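Speaker notes - "Drawers, Surfaces and Small Loose Things"
Mereana Hollis
Jollstead Home Organizing Day, July 15, 2021
Slot: after the break. Handheld mic. Ville Kettunen is running the slides.

Slide 1 - Title
Say hello, say name. I have worked on storage in shared apartments and small offices for the last few years, mostly in Condthorpe. Mention that the handout is on the table by the door. There are 50 copies, so please share if you came as a pair.

Slide 2 - Where the survey came from
In March we sent a short form to people in the Oksanen building. 142 households answered. We asked them to list every loose item sitting on top of their living room cabinet at that moment. They were told not to tidy first. Total listed: 771 items. Pause for the number.

Most common answers were chargers, mail, cups and bowls, water bottles, keys. After that it gets odd. One person listed a doorknob.

Don't read the whole table out. It's in the handout.

Slide 3 - Top or drawer
Main point of the first half. People use the top of a cabinet for things they are in the middle of using, and then the things stay. The drawer gets used for things they have given up on. Ask for a show of hands: who has a drawer at home they avoid opening? Wait for it.

The rule I give clients is simple. If it rolls, it goes in a drawer. If it holds food or water, it goes back to the kitchen. Everything else gets one tray. Bottles can roll too - the kitchen rule wins for those.

Slide 4 - The low cabinet
Leave this one up for a while. Talk about the two-drawer unit in general: wide, low, handle in the middle of each front. Good for toys and games, poor for paper, which slides to the back and curls.

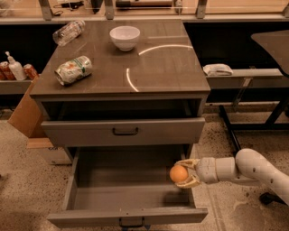
Slide 4: Two-drawer cabinet, lower drawer open, with an orange ball held above it and a bowl and a bottle on top.

Go through the sorting out loud. Ball: drawer. Bottle: kitchen. Bowl: kitchen, unless it is the key bowl, and then it counts as your tray. Someone usually argues about the bowl. Let them, but keep it to a minute.

Point out the empty lower drawer. Start with the bottom drawer when you sort with children, they can reach it and they can see the whole of the inside when it is pulled right out. Close the upper one before you load the lower one.

Slide 5 - Dividers
The drawer bottom on a unit like this is one flat open space. Small round things will travel from front to back every time it is opened. Options:
A shoebox lid, cut down. Free.
A folded towel along the back.
Bought dividers. I use the Ferow ones. They are fine, but measure first, inside the drawer and not across the front.

Hold up the shoebox lid. (It's in my blue bag.)

Slide 6 - Hard floors
Short slide. If the floor is terrazzo or tile, a dropped ball goes a long way and usually ends up under something. Keep a yardstick behind the cabinet. Felt pads under the feet if the cabinet gets pulled out for cleaning.

Slide 7 - Two weeks later
We went back to 2 of the households after two weeks. One top was still clear. The other had filled up again, mostly mail. Say so plainly. The second family had no tray, and we had not given them one. We should have.

Skip this slide if the break ran over.

Slide 8 - Questions
Likely ones:
Deep drawers? Boxes inside, standing on end, labels facing up.
Drawer sticks? Candle wax on the runners if they are wood. Metal ones, clean them first.
Partner won't do it? Give them their own drawer and leave it alone.

Ville has the spare mic - ask people to wait for it. Collect the leftover handouts before the next speaker sets up.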